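Chapter 6
Textile Finishes and Fabric Behaviour

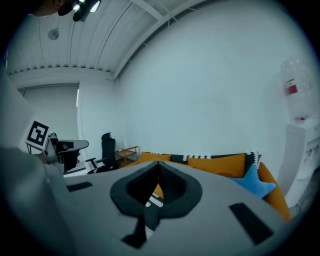

Figure 6.1 Black-and-white patterned fabric with orange cushion, white-walled interior.

6.1 Scope of the chapter

Chapter 5 dealt with fibre content and yarn construction. Two cloths of identical fibre and weave may still differ in handle, drape, colourfastness and resistance to soiling. These differences are introduced at the finishing stage, after the cloth leaves the loom or knitting machine. Loomstate cloth is known in the trade as greige (or grey) goods, whatever its colour.

Finishes are classified by method and by durability. Mechanical finishes, such as calendering, raising and shearing, alter the surface by pressure, heat or abrasion. Chemical finishes deposit a substance on the fibre or react with it. A durable finish is expected to last the service life of the article. A temporary finish, of which starch is the usual case, is removed at the first laundering.

6.2 Furnishing fabrics

Upholstery and cushion fabrics are subject to loads that apparel fabrics seldom meet: prolonged compression, repeated rubbing in one direction, and exposure to sunlight through glass. Patterned cloths of high contrast require particular attention to wet fastness, as dark dye migrating into a pale ground is readily visible at low concentrations.

Ekua Aidoo's survey of the Rinbridge mill, used throughout this chapter, covered 200 furnishing cloths. Of these, 92 had received a soil-release finish and 80 a crease-resist resin; several had received both. Her results are tabulated in Section 6.7 and should be read with the laundering schedules in Appendix C.

6.3 Terms used

Add-on: the mass of finish retained by the cloth, expressed as a percentage of its dry mass.
Pick-up: the mass of liquor taken up at the pad mangle, expressed on the same basis.
Curing: heating of the impregnated cloth to complete the reaction between finish and fibre.

Add-on is calculated from pick-up and liquor concentration. The derivation follows in Section 6.4.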